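Bredommont Powder Coating and Metal Finishing

Finishing service for small metal parts, bins and trays
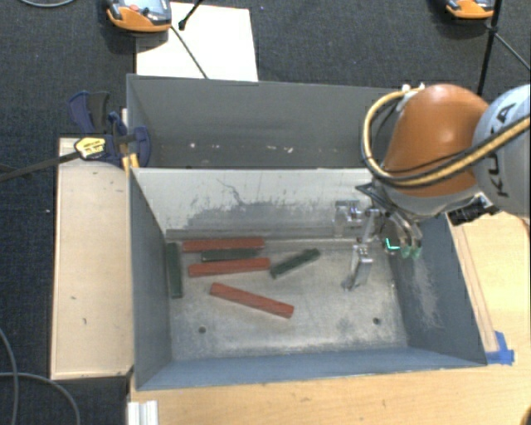

Bredommont is a finishing shop in Clurport. We clean, blast and powder coat metal parts for other manufacturers, mostly in small and medium batches. Many customers first come to us with items that are in use every day and look tired. A metal bin gets scratches down its side walls and dark smudges on the floor, and the wall at the back wears through in patches. Such a bin can often be blasted and coated again, and we will tell you before the work starts if the metal is too thin for it.

What we can take

Mild steel, galvanized steel and aluminum. Parts up to 2 meters long go in our main oven. For longer parts please ask, we have an agreement with Prokopenko in Grevstead and can send them there. Stainless steel we only clean and blast.

Colors and surface

We keep 44 colors in stock, in matte, satin and gloss. Other colors can be ordered, but the powder maker has a minimum quantity and this makes a small job expensive. If you need the color to match older parts, send us one of them – a photo is not enough for matching.

Holes and threads

Please mark on your drawing which holes must stay free of powder. We close them with silicone plugs. Threads are masked only when it is written in the order. Drain holes in bins and trays are left open, and we also use them for hanging if the position allows it.

Delivery time

Normal time is 14 working days from the day when the parts arrive. In July the shop works with one oven and you should add two weeks to this. Parts must be dry and free of thick grease, otherwise we charge for extra washing.

Prices and questions

Price depends on surface area, color and how much masking is needed. For a quotation write to Maya Geagea in the sales office and attach a drawing or a simple sketch with measures. Questions about coating thickness and test reports go to Kamala Nair, quality department.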